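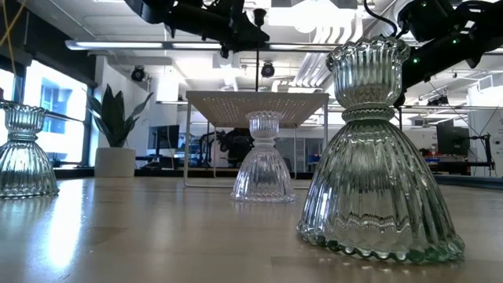
# Unit 6: Licensing and the Right to Work in a Trade

Notes for 2/16/18. Read these along with the Ruddock case packet.

## Where we left off

Last unit dealt with zoning, which controls where a business can be. Licensing controls who can do the work at all. A city or state makes it illegal to practice a trade without a permit, then sets the conditions for getting one.

## Kinds of control

From lightest to heaviest:

- **Registration.** You give your name and address. Anyone can sign up.
- **Certification.** Anyone can do the work, but only people who pass a test can use the title.
- **Licensing.** No license, no work. Breaking the rule can mean a fine or a criminal charge.
- **Licensing with a cap.** Same as above, but only a set number of licenses exist.

Students often mix up the second and third. Ask whether a person without the paper can still legally take the job. If yes, it is certification.

## The Ruddock problem

The town of Ruddock requires a license to repair home heating systems. An applicant must have worked under a licensed Ruddock contractor for four years. Time spent in other towns doesn't count.

A repairer with seven years of experience in Vikley moves to Ruddock and is turned down. She passed the written test. The board's letter gives one ground, the missing local work.

Arguments for the repairer:

1. The rule treats the same experience differently depending on where it was gained.
2. The written test already checks skill.
3. Existing contractors decide whom to hire, so they control who may compete with them later.

Arguments for the town:

1. Heating repair carries a real risk of fire and gas leaks.
2. Ruddock has its own building code, and local work teaches it.
3. Courts usually leave this kind of choice to lawmakers.

Under the lowest level of review, the town needs only a reasonable link between the rule and a proper goal. Look hard at town argument 2. Does the packet say how the Ruddock code differs from Vikley's? See page 4.

## Compare: Toslow

Toslow accepts outside experience if the applicant takes a short class on local code. Having a milder option doesn't make the Ruddock rule invalid under the lowest level of review. It would matter much more under a stricter one.

## For next class

Read the Nondia taxi permit decision, facts and holding only. Write one paragraph on which kind of control it involves and who had the burden of proof. The unit test is in June and will cover the dissent too, so keep your copy.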